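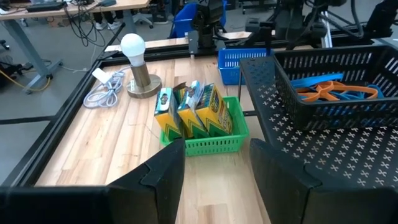 Newsletter > August > Community > School supply drive

School supply drive: what we have and what we still need

The school supply drive has been open since the middle of July, and the bins will stay out for two more weeks. As of Friday morning we have packed 154 bags. The goal is 200, the same as last year, and all of them go to the elementary schools in Grevthorpe before classes start.

Crayons, glue sticks and wide-ruled notebooks have come in well and we don't need more of those. Pencils are fine too. We are short on the things people tend to skip when they shop: blunt-tip scissors, pocket folders, pencil sharpeners with a lid, and zippered pencil pouches. The teachers also asked for headphones this year, the plain wired kind that sit over the ear. Earbuds can't be used because they get shared between classrooms.

If you buy crayons anyway, please get the 24 count. The schools put that number on their lists, and the bigger boxes don't fit in the desk bins. 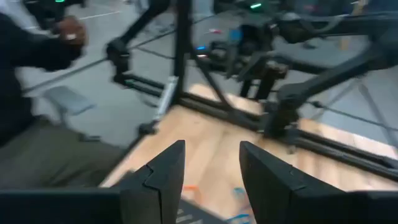 Community Giving Team, Tenar Grevthorpe office

Bins are in the front lobby, outside the second-floor kitchen, and by the loading dock door. The lobby bin fills up first, so try one of the others if it looks full. Please don't leave bags on the floor next to it. The cleaning crew has to move them every night, and last week one ended up in lost and found.

Prulus is again giving us the backpacks at cost, and D'Souza is lending a van for the delivery. The backpacks come in navy, gray and dark green. We have over 60 still flat in their cartons in the mail room, so there is no need to donate any.

Cash gifts are fine. Use the form on the giving page and choose "School supplies" from the menu. If you leave it on "General," the money goes to the fall food drive and we can't move it afterward.
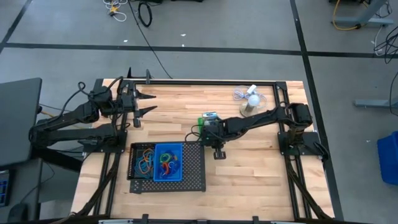

Light butcher-block tabletop with a black rail frame.

Packing takes place on Tuesdays and Thursdays over lunch in the large workroom. You can come for all of it or for 20 minutes. Each bag gets a checklist by grade, and the lists are different this year for kindergarten and first grade, so please read the sheet even if you have packed before. Kindergarten bags get no sharpener and no ruler. First grade gets a ruler with inches and centimeters on it.

Loose pencils should be bundled by the dozen with a rubber band before they go in. Take the plastic wrap off the notebooks. Leave the glue sticks in their packaging, as the caps come off in the heat of the van.

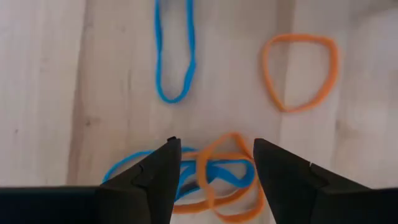 Delivery and leftovers

We need 2 more people with a free morning to ride along and carry boxes at the far end. The schools have ramps at the side doors, and we will bring a hand cart. Reply to this newsletter if you can do it.

Anything left over goes to the after-school program at the Grevthorpe library. Last year that was mostly highlighters and index cards, and they were used up by winter.

Posted 2023-08-04

Shares 7 | Comments 3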